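Setting Up Your Sound: Part 2 of the Home Theater Guide
October 5, 2019
By the Drevimton setup desk

By now your Dromus soundbar should be out of the carton and sitting somewhere near the TV. If it's still in plastic, go back to Part 1 and I'll wait. In this part we get sound out of it, fix the lip sync (my personal obsession), and pair the subwoofer. I did the whole thing at home with the Janurent 28 sub and a fairly old TV, so if your menus look fancier than mine, lucky you!

What you need

- The HDMI cable that came with the bar
- The remote, with batteries in
- A Phillips screwdriver, only if you're hanging the bar on the wall
- A movie you know really well, one with lots of talking in it

Step 1. Connect the bar to the TV

Look at the HDMI ports on the back of your TV. One of them should say ARC or eARC next to it (on mine it's printed so small I had to use my phone light). Plug one end of the cable in there and the other end into the port on the bar marked TV OUT. Don't use the port marked HDMI IN. That one is for a disc player or a game console, and I've plugged the TV into it twice myself.

Note: If your TV has no ARC port, use the optical cable instead. You'll still get surround sound from most discs and streaming apps, but you won't get Atmos, and the TV remote may not control the volume.

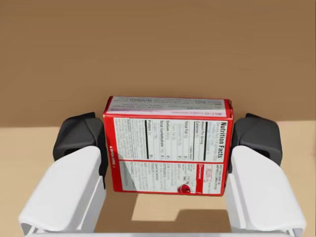
Step 2. Turn on the right settings in the TV

1. Open the TV's sound menu and set the output to "External speaker" or "Receiver." Every brand has its own name for this.
2. Find the HDMI control setting, usually called CEC, and turn it on.
3. Set digital audio out to "Auto" or "Bitstream." If you leave it on PCM, a lot of TVs squash everything down to two channels and your nice new bar will sound like a clock radio.
4. Turn the TV off, count to ten, and turn it back on.

The bar should wake up with the TV and show ARC on its display. If it shows OPT or BT, press the Source button until it changes.

Caution: Turn the volume down before you play anything. The bar remembers its last level, and that can be a lot louder than what you're used to from TV speakers.

Step 3. Pair the subwoofer

The sub is supposed to pair all by itself. Plug it in, give it a minute, and look at the light on the back. Solid blue means it's connected. Slow blinking means it's still looking for the bar, and fast blinking means it gave up.
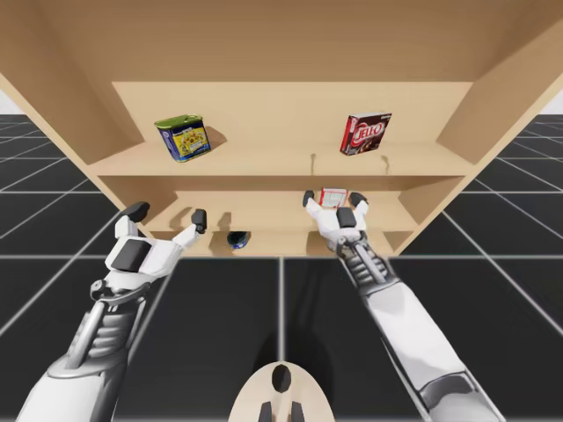 If it gave up, hold the Pair button on the sub until the light turns white, then hold Bass Up and Mute together on the remote. When the bar asks for a code, enter 671. You only have to do this once, even if you unplug everything later to move the furniture.

As for where to put it, start on the same wall as the TV, a hand's width away from the corner. Shoved tight into the corner it gets boomy, and men's voices start to sound like they're coming from a barrel.

Step 4. Fix the lip sync

Okay, my favorite part. Put on that talky movie and watch somebody's mouth in a close-up. If the sound comes before the lips move, the TV is taking extra time to process the picture and you need to hold the audio back to match.

1. Press Menu, then go to Audio, then Delay.
2. Raise the number one click at a time. It's in milliseconds and goes all the way up to 1000, but you should need only a tiny bit of that.
3. Stop when it looks right, then watch for a few more minutes before you save.

Try turning on your TV's Game mode first, too. On my set that fixed most of it with no delay at all, although movies looked a little flat that way and I ended up switching back.

Step 5. Update the firmware

Go to Menu, System, Update. You want version 3585 or later, which fixes the dropouts when you switch apps. Leave the power alone until the bar restarts.

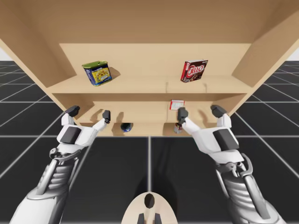

Reader comment from an earlier version of this page: my delay setting kept going back to zero every time I changed inputs, and the update didn't help. What did it was saving the delay separately for each input, so set it on ARC, save, then switch to HDMI IN and do it over.

I've since tried that on mine and the bar does keep one delay per input. Press and hold OK to save. A short press just closes the menu.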